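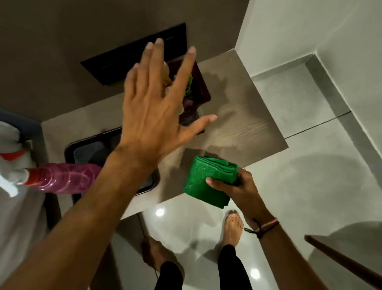

# Reading the back catalogue: how an agency's work gets lost, and how we filed ours

Speaker notes, Iara Palma. Slot is 34 minutes including questions. Lorena Espinoza is chairing and will signal when five minutes remain.

**Slide 1. Title**

Give name and role: archive lead at Arancibia, advertising agency, Skirnside office. Leave the agency history out; it is in the programme.

State the scope. The talk covers television and radio commercials made before the agency went over to digital delivery. Print is handled under a separate scheme and I will not take questions on it.

**Slide 2. What we started with**

The store held film prints, one-inch tape, quarter-inch audio reels and paper job bags. The job bags were the most useful part and the worst kept. A job bag normally has the brief, the script in each draft, the clearance letter, the artist contracts and the invoice from the production house.

Point out that tape labels carry the client's name and a job number, and usually nothing else. The title of the commercial is missing from most of them. Where a title is given it is often the working title, which changed before broadcast.

**Slide 3. The Drultitz problem**

Drultitz was a soap account. It ran under the same line for 18 years with a new film most springs. Seven of the films have the same opening shot, re-used to save money, so viewing the first few seconds does not identify the version.

Explain how we separated them:

- end frame: the pack was redesigned and the lettering on it changed
- voice: two different announcers, with a gap between them
- length: the later cuts were made shorter for cheaper airtime
- clearance number, if the clock at the head of the tape survives

Play clips A and B here. Sound on. Clip B has a fault at the start, let it run.

**Slide 4. Credits**

This section takes longest. Slow down.

Commercials carry no credits on screen. The record of who wrote, directed or performed in one is held in the job bag, in award entry forms and in people's memories. These three disagree often. Award forms are the least reliable for writers, as the form had a fixed number of lines and the senior name went in first.

Our rule is that a credit needs 2 sources, one of them on paper and made at the time. Credits with a single source are kept in the record but marked "claimed". We do not delete them.

Actors are easier. The repeat-fee sheets list every performer by name against each transmission, and accounts departments kept them for a long time. Say this twice. Anyone in the room doing similar work should ask finance before asking creative.

If asked about obituaries: we are regularly contacted when a former member of staff dies, generally with a deadline of the same evening. We supply only credits that meet the rule. The newspaper may print others and that is its decision. We do log what was printed, with the source given as press, so that it does not come back to us later as independent evidence.

**Slide 5. Rights**

Keep this short. Holding the tape does not give us the right to show it. For most films the client owns the picture, the composer or publisher owns the music, and the performers' consent was for broadcast during a stated period.

For tonight's clips, Drultitz gave permission in writing. The Gekitz radio spots are cleared for playing in a room but not for recording, so ask the technician to stop the recording before slide 7 and start it again after.

**Slide 6. The record itself**

Show the form. Fields in order: job number, client, product, title as broadcast, other titles, length, medium, first transmission, credits with source, rights status, shelf.

Two remarks on the form.

"Product" is separate from "client" as the companies merged and sold brands to each other. Searching by client alone misses nearly 200 items in our catalogue.

"First transmission" may be left blank. Early on we filled it in from the date on the tape box, which is the date of the dub. Those entries were wrong and had to be checked again one at a time. A blank is better.

**Slide 7. Gekitz radio**

Recording off.

Play all four spots without talking between them. They were written as a series and the third makes no sense alone. The scripts in the job bag show that the last line of the fourth spot was changed in the studio; the typed version has been struck through and the new line added in pencil. The handwriting has not been identified, so the writer's credit for that line is marked "claimed".

Recording on.

**Slide 8. What remains**

- audio reels with no box or label, listened to as time allows
- films known from fee sheets but not found
- regional versions, mainly dubbed, where we hold the sound and no picture
- interviews with former production staff, next set due in April

Ask the room for Skirnside studio booking sheets. The studio closed and its papers were divided between several firms. Photocopies are fine.

**Questions**

Repeat each question into the microphone before answering. Storage temperature and scanning costs are on the handout. Handouts are on the table by the door, and Lorena has the spare copies.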